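The Bread Problem

Posted 10/11/2025

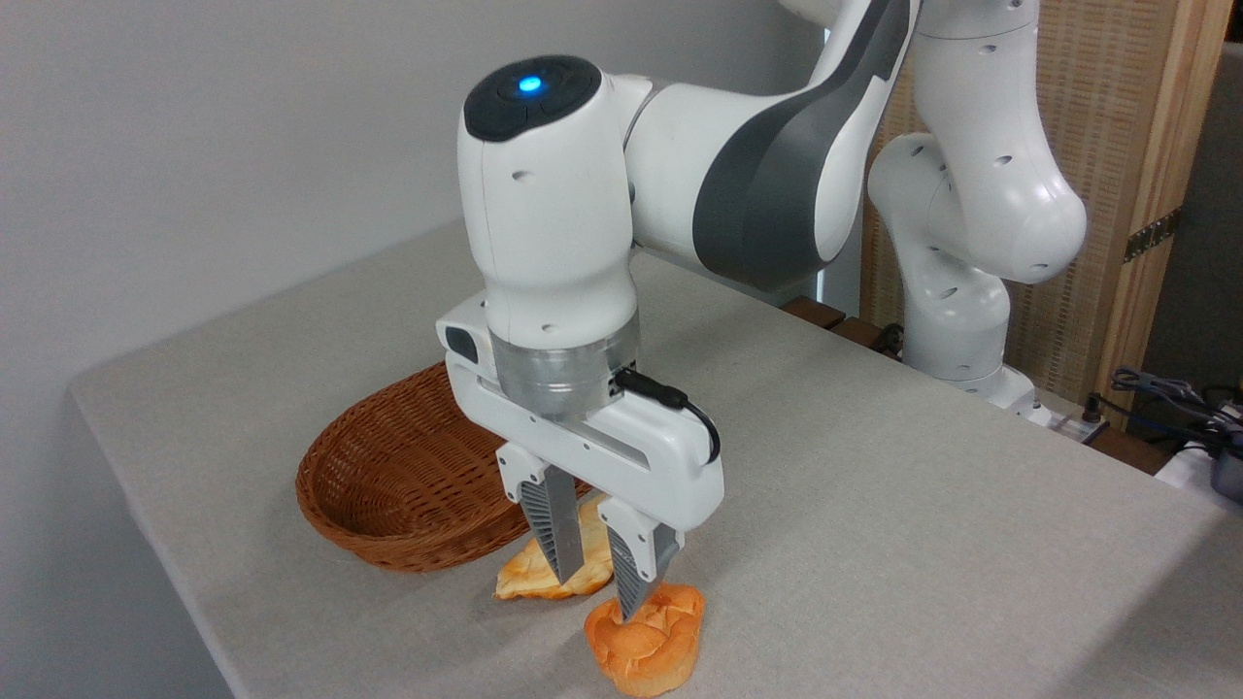 I have now been baking my own bread for long enough to have opinions, and not nearly long enough for any of them to be right. The starter lives in the fridge door next to the mustard. It has been fed on schedule maybe half the time, which by the standards of my houseplants makes it a favorite child.

This began because the bakery on Gavcombe Road raised the price of its country loaf again. I did the math standing on the sidewalk. Flour is cheap, water is nearly free, salt is salt. I would save a fortune. Then I went home and bought a Dutch oven, a scale, two baskets, a lame (a razor blade on a stick, priced like jewelry) and a bag of flour so large it has its own chair.

If you want the recipe, it's the one everybody uses: 700 grams of flour, 476 grams of water, 10 grams of salt and 100 grams of starter. You'll notice the water is an oddly exact number. I copied it off a forum post in December, and I've kept to it with the devotion of a man who once tried 500 and ended up with a puddle. I'm told that wetter dough is better dough. I'm also told that cold showers are good for me.

Mix it, leave it an hour, fold it over on itself every half hour or so until you get bored or it gets smooth. Shape it. Put it in the fridge overnight. Bake it hot, lid on and then lid off. The internet has forty-minute videos on each of these steps and I've watched most of them, usually while the dough sat behind me doing whatever it was going to do anyway.

What the videos skip is the scheduling. Bread takes very little work, but all of it falls at times when you would like to be somewhere else. I have left a perfectly good dinner at Panyasiri before the mango sticky rice because I had a dough at home that needed folding. I said this out loud, to people, as my reason. They let me go without an argument, and I've thought about that since.

Then there's the flour question. I started with the supermarket bread flour and got decent loaves. I moved up to the Jadon stone-ground, which comes in a paper sack with a drawing of a windmill on it, and got slightly worse loaves that I described to everyone as "more complex." I have half a sack left. It's going into pancakes, a little at a time, where its complexity can't hurt anybody.

The other thing is quantity. One loaf is too much for one person and a freezer the size of a shoebox. By the third day it's toast, by the fifth it's croutons, and after that it's a jar of breadcrumbs, and I have a lot of jars. The neighbors used to be pleased to see me at the door with something wrapped in a dish towel. Lately there's a pause before the door opens.

I did try an app called Inby that reminds you when to feed your starter. It sent me a notification at four in the morning that said "Your culture misses you." I deleted it and now I just feed the thing when I run out of mustard.

As for the savings, I've stopped keeping track. The baskets alone would have bought me country loaves well into spring, and some weeks I go down to Gavcombe Road and buy one anyway. Theirs has those big uneven holes. Mine has one hole, running the length of the loaf right under the crust, where the butter falls in.

Next weekend I'm trying rye. I've already bought the flour, and I'll need another chair.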